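Graledow two-arm kit – worth the money or not?

Reply to thread | Page 1 of 1

solderpete
2024-09-01
Anyone here had a Graledow pair for more than a few weeks? Got the demo set on loan, two arms plus grippers, and need to tell the boss keep or return. Mostly want it for small stuff – handsets, trays, that sort of job. Teaching it is easy enough, grip is decent, software is a bit of a mess. Pics as I go.

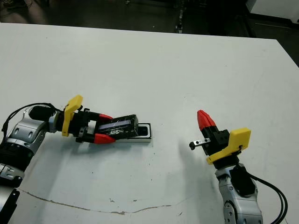 Does the loan set come with the teaching software or is that extra?
Software is in the box, but the licence runs 90 days and after that you pay per arm.

kettlewick
Per arm is cheeky. Tritano do one licence for the pair. Had theirs since January, no complaints apart from the fan noise.

solderpete
Didnt know that. Got a link to the price list?

kettlewick
No list, you have to ring them. Ask for Mostafa Ouazzani, he sorted our quote same day.

brindle_78
Tritano grippers are rubbish on anything thin though. We sent ours back after 6 weeks. Fingers flexed, part ended up crooked in the slot every other go. Went to Karbridge in the end.

kettlewick
Crooked how? Ours are fine on thin parts. Did you do the finger calibration or just plug it in and hope

brindle_78
Did it 3 times, with their support bloke on the phone. Not user error, thanks.

solderpete
Anyway. Another one from the bench, trying different start positions for the arms.

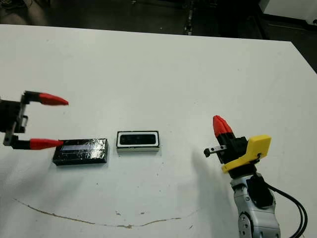
Left gripper open by the black block, smaller tray to the right of it

vaguelytechnical
What's the reach like? Ours (older model) runs out well before the spec sheet says it should, esp. with the wrist turned in.

solderpete
Fine for me so far but I keep everything near the middle. Havent tried the far edge.

vaguelytechnical
Try it before the loan runs out. That was our main gripe, and swapping the mounts cost us a whole day.

brindle_78
Also check the fingertips. Replacements are 20 quid a set and the Vaněk ones fit, if you dont mind a bit of filing. Same length near enough.

kettlewick
Wouldn't file anything on a loan set...

brindle_78
Obviously after he's bought it
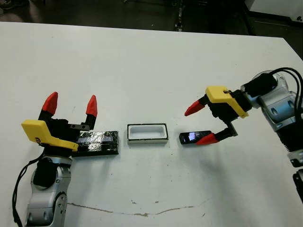 solderpete
Leaning towards keep, for what its worth. Support has answered every email and the arms behave, my only real moan is the licence. Layout I've ended up liking is everything in a row – foil-covered block on the left, tray in the middle, phone on the right – so each arm has its own side and they stay out of each others way. Boss wants a written comparison with Tritano first, so kettlewick, if you could PM me what you paid that would help.

kettlewick
PM sent. Thats for the pair, delivery was on top

vaguelytechnical
Would like to hear about the reach when you've tried it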